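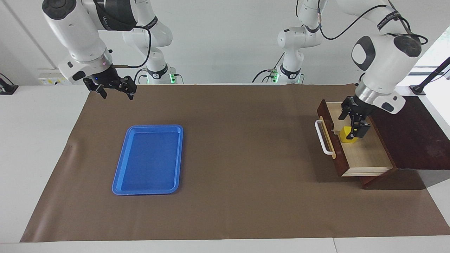
Brown paper on the big white table

Perkport Parcel Swap – your questions, my answers

What is the swap?
It's a puzzle swap by mail! You send me a jigsaw you've finished, I send you one you haven't. I'm Blažena Beneš and I run it out of Perkport, mostly in the evenings after 7.

How many puzzles do you have?
The list stood at 1,814 when I last updated it in February, and I've been promised a few more boxes (thank you, Ankit Agarwal, my shelves are groaning).

Do you take puzzles with missing pieces?
One missing piece is fine if you write it on the lid. Two or more, please keep it at home. I don't count every puzzle that comes in – I'd never sleep – so I'm trusting you here.

How should I wrap mine?
Bag the pieces first, even if the box feels tight. Then put a rubber band around the box and wrap the whole thing in plain brown paper. Skip the string, it snags in the sorting machines. Tape over the address label too.

Can I ask for a certain size?
Sure, put it in your note. Most people want 1,000 pieces, so those go fast. If you're happy with 800 you'll hear from me a lot sooner.

Who pays postage?
You pay to send yours, I pay to send the next one, and the yearly fee covers my half.

Can I keep one I love?
Yes, once a year. Just tell me so I can take it off the list.

My parcel hasn't shown up. What now?
Give it two weeks, then email me with your member number and I'll chase it. If it's really gone I'll pick you out another one.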